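Kitchen worktop

A kitchen worktop, called a countertop or counter in American usage, is the flat surface on which food is prepared. It usually rests on base cabinets and may have a sink or cooking appliance set into it.

History

Before fitted kitchens, most households worked at a freestanding table. Continuous counters spread with mass-produced cabinets, which gave a level base of fixed height. In the river town of Narulbridge, the Enby housing project of 484 homes was fitted with them throughout, replacing the tables and dressers of the older cottages.

Dimensions

A standard European base cabinet is 600 mm wide, and many built-in appliances are made to match. The worktop normally projects a little past the doors so that spills fall clear of them. Corners are joined with a miter or a butt joint – the second is simpler to cut but easier to see.

Materials

Common materials include wood, laminate, tile, natural stone and engineered stone. Marble patterns are popular in both real stone and printed surfaces. Real marble is etched by acids such as lemon juice and is often sealed. 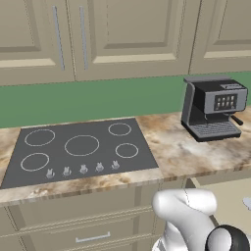
Costello, writing in the Melley trade newsletter, argued that sealing is oversold and that owners of marble should expect it to mark whatever they put on it. Suppliers generally still recommend a sealer, with the interval depending on the stone and the product.

Care

Most surfaces can be cleaned with mild soap and water. Hot pans can scorch laminate and leave rings on oiled wood – a trivet is advised for both. Worn wooden tops can be sanded and oiled again.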